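Vekbridge Conveyor Guarding Upgrade
Progress report to the Ladley Manufacturing Fund, April

Work on the packing line at the Ladley plant continued through the period. Of the 19 guard panels in the approved plan, 17 are now fitted and wired to the safety circuit. The remaining 2 are held at Nigam pending a revised hinge bracket.

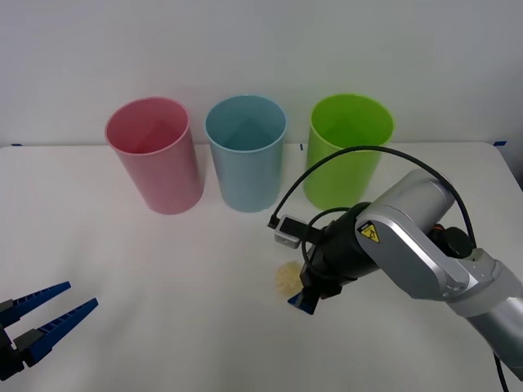

Plastic cups at the back of a white table.

Spending remains within the approved budget. Delivery of the light curtains slipped by about 4 days, and the installation crew was moved to cable routing in the meantime. No additional labor cost was charged to the grant.

The Kosisora line controller was updated on Thu 26 April. Emergency stop response was tested at each operator station and met the plant standard — the results are given in Annex B. One relay was replaced under warranty. 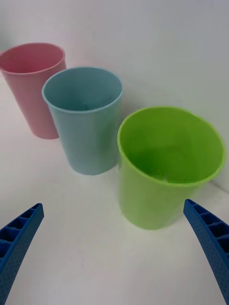 Operator training will begin once the last panels are in place. The plant has asked that night shift staff be trained first, and the schedule has been changed to allow for this. We request the Fund's approval to carry the unspent training allowance into the next period.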